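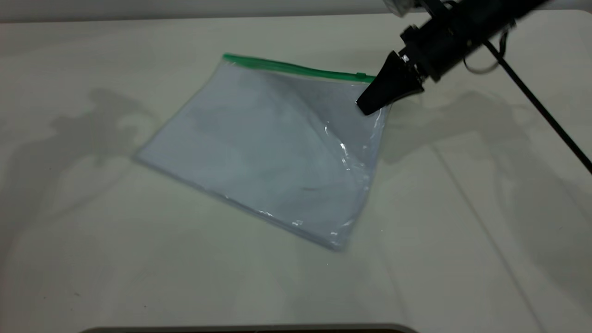 Zipper bag, green seal. Packing day.

Irkton to Bestdale on foot in April. First time doing the whole route, 100 miles. Posting my notes as I go.

Food first. I'm mailing 2 boxes ahead, one to Hikden and one to Bestdale for the trip home. The Hikden post office closes at noon, so I need to walk in early.

Everything else goes in zipper bags by day. Oats, rice, jerky, coffee. I tape the day number on the outside.

Water is the part I keep redoing. The stretch past Skoryk climbs 1000 feet and the map shows one creek – no idea if it runs in spring.

If you've walked Skoryk in April, tell me what you carried. Boxes go out next week.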